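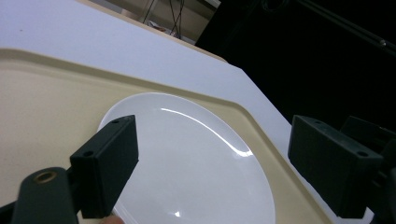 One plate, one tray, one Saturday.

Leokadia Śliwiński
Sat 19 November

Print this thread | E-mail this thread

Big news from my side of town: I have bought a tray. Cream, or beige if you're feeling unkind. Rounded corners and a lip all the way along the part you can see. I am told this is how it starts.

The plan is simple. Anything I eat gets carried on the tray, eaten off the tray, and carried back on the tray. Crumbs stay in the tray. I have lived like an animal up to now and I'm aware of it.

The plate is plain white and shiny. My sister Wanda says a plain white plate goes with everything. So does a paper towel, Wanda, and I have never had to wash one.

You'll notice it sits up near one corner. I wanted it in the middle. I have been told by people with opinions that the middle is for hotels.

The old system, for the record: plate in left hand, mug in right hand, fork in mouth, door opened with hip. It worked fine until March, when we had the soup thing. The rug has its own thread.

Cost me 20 dollars at the Wandari closing sale. They had one with handles for 30 and I stood there a long time. Ten dollars for two holes. I walked away and I have thought about those holes every day.

Tadeusz from downstairs asked what the tray is "for." I said it's for the plate. He asked what the plate is for. I don't think he and I will be having lunch.

Several of you want to know if it goes in the dishwasher. The label says top rack only. My top rack is full of lids that fit nothing I own, so the tray gets a wipe with a cloth and a stern look.

Does it slide? The tray surface has a dull finish and the plate has behaved so far. I took the stairs with a full load of pierogi and lost 2. I blame the stairs.

Update: Wanda has bought the same tray. With handles. She sent me a message that just said "grip."

Second update: for those asking about matching bowls, please don't. I went to look at bowls and came home with a gravy boat. I make gravy at Easter, if then.

Anyway, lunch is toast. It will be arriving on a tray, like I'm recovering from something.

Contact | Copyright Leokadia Śliwiński | Back to top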